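What happens when a president gets thrown out?
Sun 27 May

You might have heard grown-ups talking about Clasteveck this week. It's been all over the radio. The president there isn't the president any more, and there wasn't an election. So what's going on? Quick version below, longer version after that.

Quick version: the army took over. This is called a coup. You say it "koo". The p is silent, don't ask me why, it's French.

Now the longer version.

Who is normally in charge of a country?

Depends on the country. Some have a president, some have a prime minister, some have a king or queen as well. In lots of places the people vote for who they want, and after a few years they vote again. If the leader loses, they pack up and go. Boring, but boring is good here. No one gets hurt.

Clasteveck has a parliament too. 317 members, which is a lot of people to fit in one room. They're meant to make the laws and keep an eye on the president.

So what's a coup?

A coup is when a small group grabs power without a vote. Very often it's army generals, as they have the soldiers and the tanks. It can be over in a night. People go to bed with one leader and wake up with another one reading a speech on telly.

In Clasteveck the generals say they will run things for a while through a council. A council is just a group that meets and decides things. This one has 6 members, all from the army. They say there will be an election later. Maybe in July. Some people believe them and some really don't.

Why would anyone want that?

Good question, lots of you sent it in. Sometimes people are fed up with a leader who has stayed too long, or put prices up, or locked up people who disagreed with him. They march in the streets for weeks. Then the army steps in and says, right, he's gone. And at first there's cheering.

But the people marching didn't vote for the generals either. That's the tricky bit.
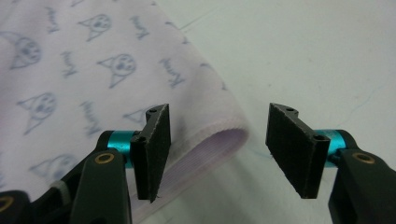
Mabli Landeg wrote in to say she thinks it's fine if the army gets rid of a bad president, so long as they hand over quickly. "My worry is the quickly part," she added. "Who makes them?"

Spot on, Mabli. Hard to answer. Other countries can complain, or stop trading, or refuse to talk to the new rulers. Newspapers can keep asking. People can go on marching. But there's no referee with a whistle, and generals don't always listen.

What happens to the old president?

He's being kept in a house with guards outside. When somebody is held like that we say they are "in custody". It doesn't mean he's been found guilty of anything. Not yet anyway. For that you need a trial, with a judge, and he gets to tell his side.

There are 2 main ideas about where a trial could happen.

At home, in Clasteveck. The people he ruled could watch it happen. But would the judges be free to decide for themselves, with soldiers in charge? Hmm.

Somewhere else, in an international court. That's a court where judges come from different countries and look at very serious crimes, the sort done to huge numbers of people. Sending somebody abroad for a trial is called handing them over. The generals have to agree to it first, and often they say no. They might say it's a matter for their own country. They might also be worried about what he'd say about them!

Is it dangerous for children there?

Some schools in the capital, Ustby, closed for a few days. There was a curfew, which means everybody has to be indoors by a certain time. Over 400 people were arrested in the first week and families are still waiting for news of some of them. That is sad and its OK to feel sad about it. If the news worries you, talk to a grown-up you trust, and switch it off for a bit.

It is a long way from here.

Words to know

Coup - taking power without a vote.
Ousted - pushed out of a job.
Curfew - a time when you have to be indoors.
In custody - being held by police or soldiers.
Civilian - anyone who isn't in the army. A "civilian goverment" is one run by ordinary people, not soldiers.

More questions? Send them in with your first name and your age. Next time - what does a parliament do all day.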